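The slope is the whole job: Melahat Sönmez on metal bins

By Pacita Baluyot

Melahat Sönmez has been bending sheet metal for 30 years, the last 10 of them at Clunell, a small shop that makes bins, trays and chutes for other people's workbenches. Before that she made ductwork. She says she was glad to stop making ductwork.

I met her at the shop at 7 in the morning, when the big brake was still quiet enough to talk over. She had a flat blank on the table, with the bend lines scribed on it, and she kept working on it while we talked.

"People think a bin is a box," she said. "They send me a drawing of a box. Four straight walls and a floor. I call them up and ask what goes in it and how it comes out again, and usually they haven't thought about the second part."

Why the sides slope

Most of what she makes has sloping walls. With a straight wall, a small part ends up standing against the side or wedged in the corner, and whoever is picking has to dig for it. With a slope, the part tends to slide back toward the floor.

"Tends to," she said. "If you make it too shallow the parts just sit on it. Too steep and you're back to a box. I don't have a formula. I take a piece of the same metal and a handful of the customer's parts, and I tilt it until they move."

The walls of one bin don't have to match. She often makes one side broader and lower in angle than the other, depending on where the picking is done from and what else has to fit on the stand. Customers sometimes send these back as mistakes. She sends them out again with a note.

Long parts are harder than round ones. Round parts find the floor by themselves. Bars and sticks lie across each other, or one end stays up on the slope. For those she wants plenty of flat floor.

"If they can lie down, they will lie down," she said. "You have to give them somewhere to do it."

Bare floor or lined floor

I asked about liners. Esden, one of her regular customers, puts rubber in everything. Sönmez doesn't object, but she doesn't suggest it either. Rubber is quieter and it's kinder to painted parts. It also holds grit, and it curls up at the edges after a while, and then small pieces get under it.

"On bare metal you can see what you have," she said. "Red on gray, green on gray, no problem. On black rubber a dark green part is hard to find, especially at the end of a shift."

She would leave the floor bare unless the parts scratch easily. The walls are going to get marked either way, and the marks collect low down, where things get dragged and dropped. She has had people ask her to repaint a bin for that.

"I tell them to save their money. It will look the same by next month. If there's no burr and no dent, it's a good bin."

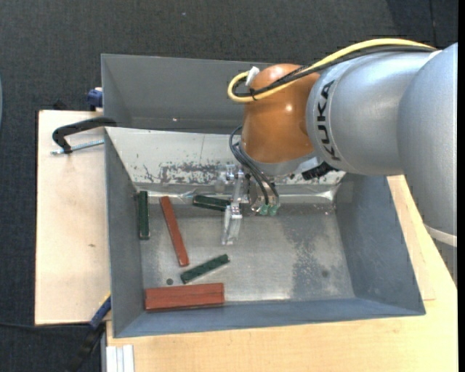
Seams and corners

The part she checks first on any used bin is the line where a wall meets the floor. A thin part will find a gap there. She folds that line from one piece of metal when the shape allows it, and when it doesn't she welds from the outside and dresses the inside by hand.

Some shops run tape along the seam. I expected her to be against it, but she wasn't.

"Tape is fine. I've used tape. It wrinkles, you pull it off and put down another piece. What I don't like is when they use it to cover a sharp edge. Fix the edge."

Her largest order so far was 700 small trays for a company called Gurnitham. She bent the first 5 herself and found that the corners on the drawing left a pocket just big enough to trap a washer. The drawing was changed, which took two weeks and several unhappy phone calls. She still has one of the originals. It's on the shelf by the door with her keys in it.

Cleaning

Her advice on cleaning is short. Take everything out. Brush first, then wipe with a damp rag and dry it with another one. Don't hose it, even if it's painted, because water sits in the folds. Don't use a scraper on the slope. If something is stuck, soak it off.

She'd also like people to stop lifting bins by one wall. "It's sheet metal. You pull on it full, every day, and it opens up. Then they call me and say the parts don't slide right anymore. Of course they don't, you changed the angle."

What she's making now

The blank on the table was for Türkmen, who wanted a wide, shallow bin for cut lengths of bar, with a low front. She had talked them into lowering it a little more. They're supposed to pick it up in June.

She put the blank in the brake, checked it against the line, took it out again, moved it over a hair and put it back. Then she asked me to stand on the other side of the yellow tape, and I went and got a coffee until the bending was done.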